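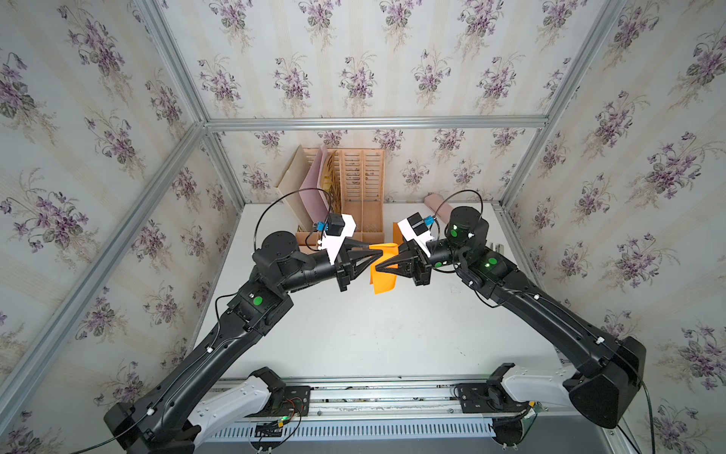
*Fig. 7 – Folded orange piece held over the white tabletop, slatted rack at the back*

### Sorting your folded pieces into the Tretell rack

Now for the fun part! Once the rack is standing at the back of the table, you can start filling it, and a messy pile turns into a row of colors you can flip through in seconds.

1. Clear the middle of the tabletop. You need a flat spot a bit bigger than your largest sheet, and more room is always nicer.
2. Lay one sheet down and fold it in half, edge to edge. Press along the crease from the center outward.
3. Pick it up by the fold and hold it level, so the two halves stay lined up.
4. Lower it between two dividers with the fold facing up.
5. Repeat, one color per slot – bright ones next to pale ones look wonderful.

**Note:** Folders and boards taller than the dividers can lean against the front of the rack. Rolls do best lying flat to one side.

**Note:** Thin paper can go in up to 10 sheets per slot. For felt or other cloth, stop when the slot feels snug.

**Caution:** Don't pull the rack forward by a divider. Lift it from the base with both hands.

Small crates fit nicely at the foot of the rack and are great for offcuts. See page 34 for labels.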